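Moving a Town Library Without Losing Your Mind
Speaker notes, Auður Eyvindsson 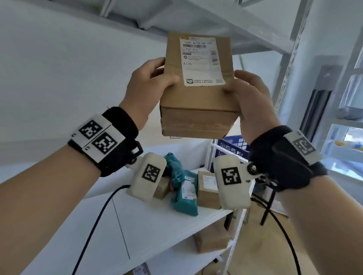 Buvdale, March 2020

Say hello, thank them for coming, thank whoever made the coffee. Ask who has moved house in the last couple of years and wait for the groan.

Start with my grandmother's bookcase. She kept her cookbooks by how often she used them, so the one with the bread recipe was always on the end, covered in flour, and heaven help you if you put it back somewhere else. I think of her every time somebody asks me what order the books should go in. (Don't let this run on, I always let this run on!)

Then the old building on Tyagi Street. We had 553 cartons to get across town and 8 days to do it. Explain the numbering: shelf first, then bay, then carton, written on a short side and again on the top. We tried writing it only on the top and spent a whole morning unstacking things to read them.

Weight. Please, please talk about weight. A carton of art books will hurt somebody's back. We put the big books at the bottom, one layer only, and filled up with paperbacks, and people were so much happier by the afternoon.

Local history gets its own section. Those papers went last and came out first, and I rode over with them myself, talking to them a little, I'm afraid.

Pause here for water.

The children's room next. We let the kids choose which shelf would be filled first, and they picked dinosaurs, naturally, and came back in May to check on them.

If there's time, tell the one about the missing atlas and the piano stool. If there isn't, go straight to questions. Handouts are on the table by the door, 36 copies, so couples may have to share.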